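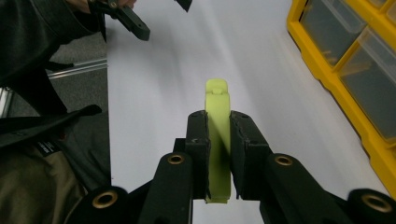 Clelto curved strip, lime green, tab near the top

Clelto Curved Strip

We love this little part. It's a narrow plastic strip with a slight curve and a rounded top, and near the top edge there's a small raised rectangular tab. Simple as that! The lime green is our favorite color in the Clelto range (and the one that's easiest to find again when it falls behind the workbench).

Fenna Vandenberghe drew the first version for Tumora, and the shape has changed twice on the way to this one. The curve is gentler now, and the tab is a cleaner rectangle with a nicer edge to catch with your thumb.

Sold in bags of 80, or as a workshop box of 1000 if you run a school or club and go through them the way we do. All strips in a bag are the same color. The other colors come back in stock in May, so if you're after a mixed set, it's worth waiting and ordering everything together.

Care: wipe with a soft cloth and a little dish soap. Please keep them out of the dishwasher and off the radiator, where the curve will go flat.

Small parts, so keep away from children under 3.

Want to try them first? Bram Segers at our Trerkum store has a jar on the counter, and you're welcome to take 2 home with you. Orders placed before noon go out the same afternoon.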